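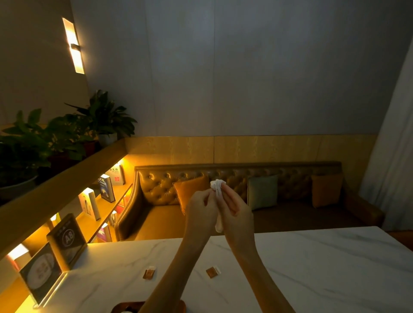

Hands, a crumpled bit of white, and a marble-patterned table.

Tirkari Short Film Days: Frequently Asked Questions
Last updated 2021-03-30

What is this, exactly?
A festival of short films, shown over 3 evenings at the old Pleron theater on Layug Street. This year we have 40 films in the program. Some are very good. One of them is entirely about a parking meter, and we fought over it for a week.

How short is short?
Anything up to 23 minutes, credits included. Yes, the credits count. A filmmaker once sent us a lovely six-minute piece followed by a very long list of thank-yous, and we had to have a talk.

How do I get tickets?
Online through Stallico, or at the theater door if any are left. The Pleron holds 415 people and the opening night usually sells out. The middle night usually doesn't, so go to that one if you like elbow room.

Do I need to print my ticket?
No. The code on your phone works fine. Please turn the brightness up before you reach the front of the line, and please don't hand us a phone at two percent battery with a hopeful expression.

Can I get a refund?
Up to the day before the screening, yes. After that you can pass your ticket to a friend, or to someone you are trying to turn into one. "I thought it would be funnier" is not grounds for a refund.

What happens if I'm late?
You wait in the lobby until the film on screen ends, and then an usher lets you in. These are short films. You'll survive.

Are the films suitable for kids?
The early block on the last evening is. Everything else was picked by adults with gloomy taste, and the program notes flag anything rough. Read them before you bring your nephew.

Are there subtitles?
Every film that isn't in English has English subtitles. Films in English have captions where the director sent us a captioned copy, and those are marked CC in the program.

Is the theater accessible?
The side entrance has a ramp, and there are wheelchair spaces in the back row. Choose one when you book. The balcony is stairs only, and steep ones.

Can I eat in there?
Popcorn and drinks from the lobby counter are fine. Hot food from outside is not. We remember the fish.

Who picks the audience award?
You do. You get a paper ballot on your way in and drop it in the box on your way out. One vote per person per evening, and drawing a sixth star on a five-star ballot still counts as five.

I made a film. Can I still submit it?
Not for this year. Entries closed at the start of March. Sign up for the newsletter on the Tirkari site and we'll write when the next call opens.

Will you tell me why my film was turned down?
We send short notes to anyone who asks. Think it over before you ask.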